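Kindcombe Lab Tightens Intake Rules for Water Samples

28th April
By the Kindcombe staff desk
4 min read

The Kindcombe county health laboratory changed how it accepts private well samples this month, and the manager of its water section expects fewer rejected bottles as a result. She spoke in her office at the Strobel building, where the section moved in April.

Last year the section logged 1,828 private well samples. Most were tested for total coliform and E. coli, with nitrate as an add-on. The manager said the chemistry gives her little trouble.

"Nitrate holds up if it's chilled and it gets here the next day," she said. "Bacteria counts drift. If a bottle sits in a truck all afternoon, the number I report describes the bottle. It may no longer describe the well."

Under the new rules, a coliform sample must reach the counter by 2 p.m. on the day it is drawn. The collection time has to be written on the label and again on the form, and the two have to match. Samples with no time are refused at the counter. Before the change, staff accepted them and called the owner later.

"We'd leave a message, and the hold time would run out while we waited," she said. "Then the owner paid for a bottle we couldn't test."

She described the most common collection errors as rinsing the bottle, which washes out the dechlorinating tablet, and drawing from an outdoor hose. The lab asks owners to use an indoor cold tap with the aerator removed and to run the water for 5 minutes before filling to the line.

A positive coliform result with no E. coli usually leads to a shock chlorination and a second sample. The manager wants that second sample taken after the chlorine has cleared, and she asks owners to check with a test strip first.

"A sample with chlorine still in it will come back clean, and it tells you very little," she said.

Owners with an E. coli positive get a phone call the same day and are told to boil water used for drinking and cooking. Boiling does not remove nitrate, she added, and a household with an infant should use bottled water until both results are in.

The lab's records now run on Senico, a tracking program that prints the label and form together. Drop-off points are open at the Strobel building and at the Kuveck town office, where the courier pickup is at 11 a.m. Bottles left there after pickup are not accepted for bacteria testing.
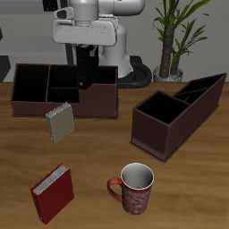

Computer rendering: robot arm and divided organizer box on a table.

Contact the newsroom | Copyright Kindcombe | Back to top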